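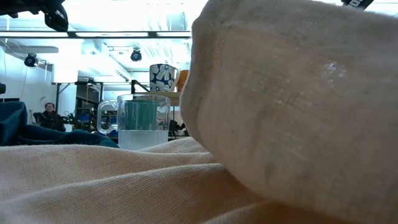
Wie schnell nimmt ungefärbtes Leinengewebe Wasser auf, wenn es zuvor nicht entschlichtet wurde?
Deutlich langsamer als entschlichtetes Gewebe, weil die Stärkeschlichte die Kapillaren zwischen den Kettfäden verschließt.

Projektbericht Textiltechnik, Radomir Obradović und Soledad Whitlock
Abgabe: 26.11.2022

1 Aufgabenstellung
Untersucht wurde der Einfluss der Entschlichtung auf die Steighöhe von Wasser in Leinwandbindung. Das Gewebe stammt aus einer Restpartie der Weberei Clundness und lag seit September im Klimaraum.

2 Durchführung
Je Variante wurden 13 Streifen in Kettrichtung geschnitten. Die Entschlichtung erfolgte enzymatisch mit dem Präparat Plostura, danach wurde zweimal gespült und liegend getrocknet. Die Streifen hingen senkrecht, das untere Ende tauchte in destilliertes Wasser. Abgelesen wurde nach drei Minuten und nach Ende des Versuchs bei 595 Sekunden.

3 Ergebnisse
Die entschlichteten Streifen erreichten bei der letzten Ablesung nahezu die doppelte Steighöhe der Rohware. Die Streuung war bei der Rohware größer, vermutlich wegen ungleichmäßigen Schlichteauftrags. Ein Streifen wurde wegen eines Webfehlers verworfen.

4 Offene Punkte
Die Schussrichtung wurde nicht geprüft. Der Restschlichtegehalt wurde nur qualitativ mit Iodlösung bestimmt.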